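The Tea Towel Clause

My aunt Bushra left the shop to both of us, which was her idea of a joke. Me and Noman Ansari, my cousin, who hadn't spoken to me since the business with the caravan. The will was four pages long and most of it was about linen.

I'm not kidding. The money bit took up one paragraph ($2,826 in the account, and a jar of Kiwi coins she swore would come good). Then it was straight on to who got the damask, who got the seersucker, and how the shop on Gondal Street was to stay open for 18 months with both our names over the door. If either of us walked out, the whole lot went to Zarmeena Sethi, who ran the wool place opposite and had been waiting for it since I was in primary school.

"She can't make us," said Noman. It was the first thing he'd said to me in years.

"She's dead," I said, "and she already has."

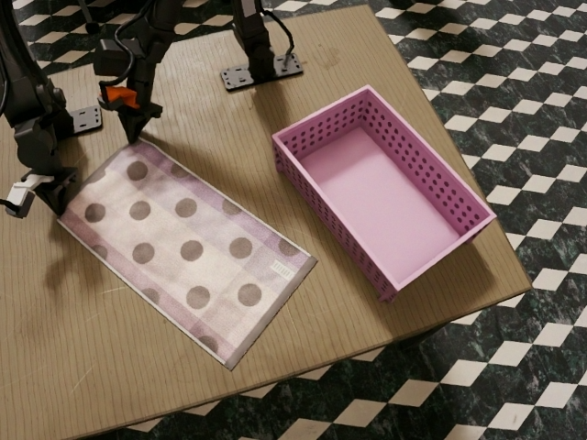 So what does a person do with a shop full of tablecloths and a cousin who won't look at them?

You open at nine, you put the kettle on, and you split the day down the middle. I took mornings. Noman took the arvo. We left each other notes in the order book, and they were awful. His first one said PLEASE CLOSE THE BISCUIT TIN. I wrote back that it was my biscuit tin. He wrote back that under clause four it was half his biscuit tin, and he was right, I looked it up.

That went on through winter. I learnt the stock from his handwriting, mostly — he'd been in there every school holidays when we were kids, while I was off at the pool, and he knew things. Which checks ran in the wash. Which customers said they were just looking and meant it. I'd come in of a morning and find a column of prices in that cramped little print, and underneath, something like "Mrs Malik's nephew Ehsan will be in for the spotty one, don't let him haggle, he's loaded."

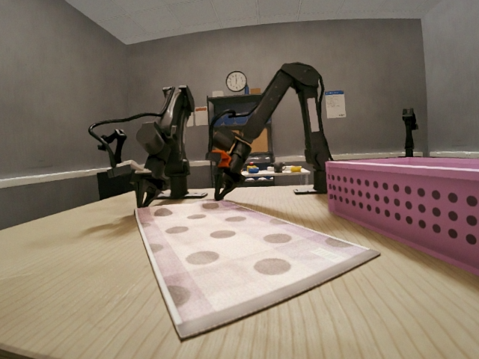 Spots on a soft check, hemmed and ready to go.

Ehsan did come in, and he did haggle, and I held my ground and felt ten feet tall. I wrote DIDN'T BUDGE in the book and underlined it. Next morning there was a tick beside it. Just a tick! I was ridiculously pleased.

Then in September the pipe went. I got the call at five in the morning from Zarmeena, of all people, standing out on the footpath in her dressing gown with a torch. By the time I'd found my boots and driven over, Noman was already inside, trousers rolled to the knee, passing bolts of cloth out the window to her.

"Don't just stand there," he said.

I didn't. We made a chain, the three of us, and stacked the lot in the wool shop until you couldn't see the counter. Zarmeena made toast.
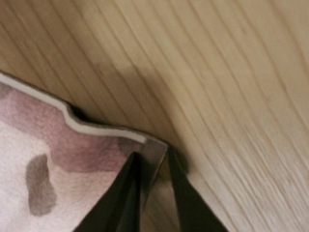
When it got light we sat on her back step with our feet in plastic bags and Noman asked if I still had the caravan.

"Sold it," I said. "Got $1,634 for it."

"It was worth twice that."

"I know it was."

He started laughing then, and it set me off as well, and we were both carrying on like idiots when Zarmeena came out to see whether somebody had died. I told him I was sorry about the caravan. He said he was sorry about what he'd said at the wedding, which I'd honestly forgotten, so I had to make him tell me what it was, and then I was cross all over again for a good ten minutes.

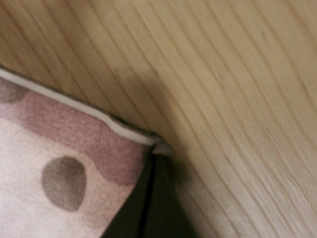 The plumber took his time. We had the floor up for most of a month, and with nowhere to stand on our own side of the street we ended up selling out of Zarmeena's, her wool down the left and our linen down the right. She charged us rent in tablecloths. I did the mornings and Noman did the arvos, only he'd started coming in early, and I'd started hanging about late, and the order book went a bit quiet.

I found the old one last week when I was hunting for the stapler. The final note is his. It says the good scissors are in the second drawer, the kettle needs descaling, and there are biscuits in the tin if I want them.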